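12 Nov 2020, Tetard cell, perception and planning

Planner build 3634

Aníbal says the new build finds the CPU socket reliably now. I'd like to see that with something other than the case it was tuned on, so I swapped it for the spare tower and reran from a cold start. No changes to the config, no touching the thresholds between runs.

Socket pose came back fine with the retention frame open. The memory slots were a different story. The detector kept merging the pair into one wide slot, and the planner then happily offered an insertion pose down the middle of it. Confidence on that was higher than on the socket, so I don't believe the confidence figure means much.

Cables are still the real problem. The collision model only knows the case walls, the supply and the drive cage. Anything that hangs or loops gets filtered out of the cloud as noise, and the planner routes straight through it.
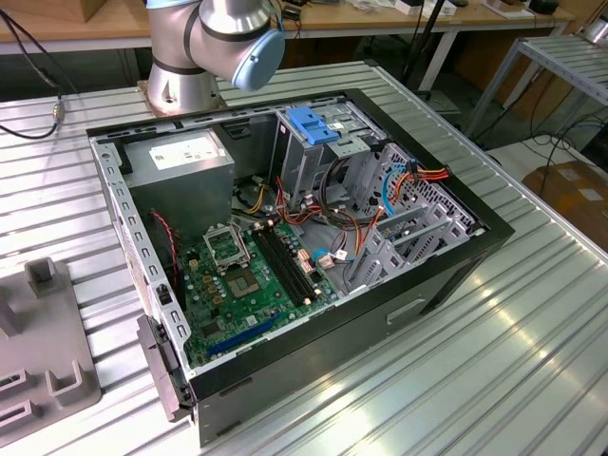
Runs

30 planned, dry only, speed capped. I stopped 4 of them by hand when the path went into the power leads. Catarina thinks a padded box over the whole loom would do for the demo. It would, and it would also block most of the board, so we'd be showing a planner that refuses to plan.

The reflections off the table profiles give ghost points below the case. Harmless today. Masking by height hides them, and will hide a dropped screw just as well.

To do

Split the slot label into 2 classes and retrain (Aníbal).
Log every rejected path with its reason. At present we only keep the good ones, so the success rate in the February report can't be checked.
Ask Vitale whether their depth filter can be switched off per region.
Repeat with the frame closed before anyone merges this.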